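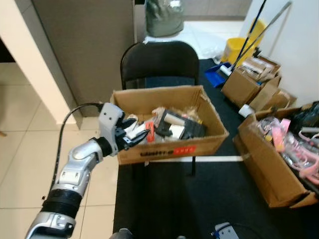 Writing up a fault we chased through most of May, because I couldn't find anything like it when I went searching. Short version: the arm lost its grip signal in the middle of a pick and did the wrong thing about it. Long version follows.

The job is sorting mixed returns out of open cardboard boxes. Nothing in those boxes is stacked neatly. You get rolls, crumpled bags, wrapped packages, all leaning on each other. The hand has to go in from above, close on one item and come back out without bringing the rest along.

We call the controller build Standivari. It had been fine on the bench for weeks. The bench is a flat surface with parts laid out on it, so keep that in mind.

First sign of trouble: the hand closed on a soft item in a box, the arm started to lift, and the fingers opened. Item dropped back in. No error, no warning. The log said the grasp was complete and then said the hand was idle.

I put it down to a bad grasp and moved on. That was my mistake. One drop in a box of soft stuff looks like nothing.

It did it again two boxes later. Then it went a whole afternoon without a single drop. Then it did it while the fingers were still down inside the box, and this time they opened hard against the cardboard wall and the arm kept lifting. The box came up with it and tipped over.

Nobody was near it. Sidra Lodhi hit the stop from across the room. She wrote it up as a safety event that same hour, which I grumbled about at the time. She was right and I've told her so.

From then on: no running with anyone inside the floor markings, half speed, one person on the stop button and doing nothing else. If you take one thing from this thread, do that part early.

What we checked first, in order: finger motors, hand firmware, power supply. All fine. Swapped the hand for the spare. Same fault on the spare. That cost us most of a day, but it ruled out the hand.

Next was the cable. There's a black one that loops up behind the arm and runs to the top of the hand housing. It carries power and signal together. I'd looked at it a dozen times and it looked okay. It passed a continuity test too, with the arm parked.

Arm parked is the problem with that test. Qiuyue Lei asked what pose the arm had been in for each drop. I didn't have a good answer, so she pulled the joint positions out of the logs.

We had 14 drops by then. Every one of them happened with the arm reaching down and the wrist turned well past where we ever turn it on the bench. Picks from a flat surface don't need that wrist angle. Picks from a deep box do.

So we taped a meter to the cable and moved the arm through the box reach by hand, power off. Near the end of the wrist turn the reading jumped. Back off a little and it was fine again. The loop was a bit short, and at that angle it was pulling on the connector.

That explains the lost signal. It doesn't explain why the fingers opened, and to me that's the bigger fault.

The hand has a timeout. If it hears nothing for 228 milliseconds it goes to its default state. The default was open. Someone picked that so the hand would let go of a person's fingers if the link died, and I understand the thinking. It's a poor choice when the hand is inside a box and the arm has no idea anything happened.

And the arm didn't have any idea. It was never told the hand had gone quiet. It just carried on with the lift.

Fixes so far:

Longer cable loop, with a clamp on the housing so the connector takes no pull.

Hand timeout now stops the fingers where they are and drops the torque. A person can pull free of it. We tested that with gloves on, then without.

Arm stops if the hand misses 3 messages in a row. It stays stopped until someone clears it at the panel.

Wrist limit pulled in a few degrees. We lose some reach into the corners of deeper boxes and I can live with that.

Since then we've run 1000 picks from boxes with no drops of this type. Plenty of ordinary drops – slick bags mostly – but in those the log shows the grip slipping, as it should.

Still open: the arm can't tell it's lifting the whole box. A weight check at the wrist should catch that. Qiuyue has a first version and it trips on heavy items, so it's not switched on yet.

Sidra also wants the cable on the monthly inspection sheet, checked at full reach and full wrist turn with the meter on. Added.

If your hand firmware has a timeout, go find out what it does when it runs out. Ours was on page two of a settings file and I'd never opened it.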